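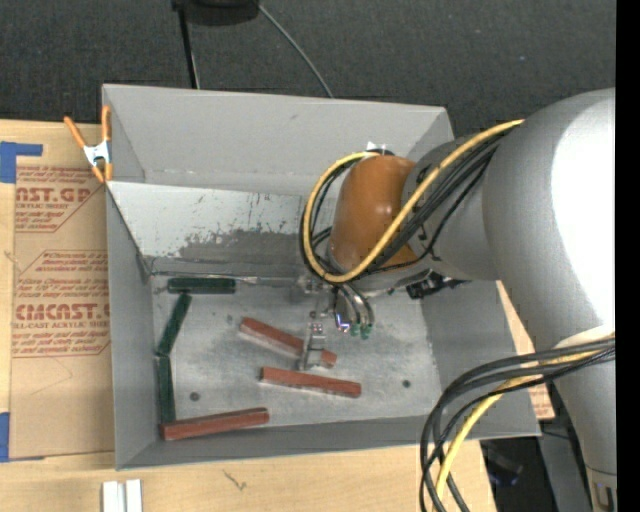

The robot arm reaching into its bin of red and green blocks.

Meet Zindale! It's a robot arm, and its job is picking blocks out of a big grey bin. But robots need looking after, a bit like bikes do. So how do you do it?

First job - the bin. It musn't slide about. If it moves even a little, the arm goes to the wrong spot. See the clamp with orange handles, top left corner? It's gripping the bin wall. Squeeze the handles, slide it over, let go. Then a gentle push on the bin to test it.

Next, cables. Yellow ones and black ones, running along the arm. Cables bend every time the arm bends. Bend, bend, bend, all day! Up to 682 bends before lunch. So Fiorella Santoro, who looks after Zindale, checks them each morning. Any cracks? Any tight bits? Too tight and a cable could get pulled out. Too floppy and it might catch on the bin. A nice loose loop is best.

Now the gripper. That's the robot's "hand", the metal part pointing down at the blocks. Dust off with a soft cloth. Check the screws. Power OFF first, always. Robots can't tell a finger from a block.

Then the bin floor. Look at all those scuffs and scratches! Scratches are fine. Bits of grit are not, so out come the blocks and in goes a little brush.

Last thing - a test. Blocks back in, any old how. Messy is good becuase the robot has to practise on messy. Everyone stands behind the line, Fiorella presses start, and Zindale goes nice and slow for the first 11 picks. Any funny noises, she hits the big stop button and has another look.

Words to know
Gripper - the part of a robot that holds things.
Clamp - a tool that squeezes something so it stays put.
Cable - a covered wire that carries power or messages.

Try it yourself: put a shoebox on a table and pick out pencils with kitchen tongs. Now get a friend to nudge the box while your eyes are shut. Harder?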